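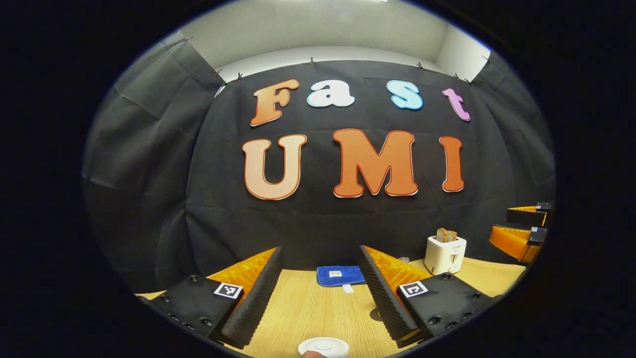 A hand-held gripper in front of the toaster. Can you find the square markers?

How does a robot know where its fingers are?

Look at the black-and-white squares on the gripper. They are called markers. A computer program can pick out a marker in a picture very quickly, and each pattern stands for a number.

The program follows these steps:

First it looks for square shapes with strong dark edges.
Then it reads the pattern inside each square.
Last, it works out where the squares are. If there is one on each finger, the space between them tells the program how wide the gripper is open.

A camera takes lots of pictures every second. In our lesson we use 60. The program does its sums again for each one, so it can follow the fingers as they move.

Later, a robot can learn from these pictures. To pick up a slice of bread, it needs to know when to close its fingers and how far.

Try it: draw 2 squares on card and tape one to each thumb. Ask a friend to measure the gap as you move them.

Words by Hiwot Lemma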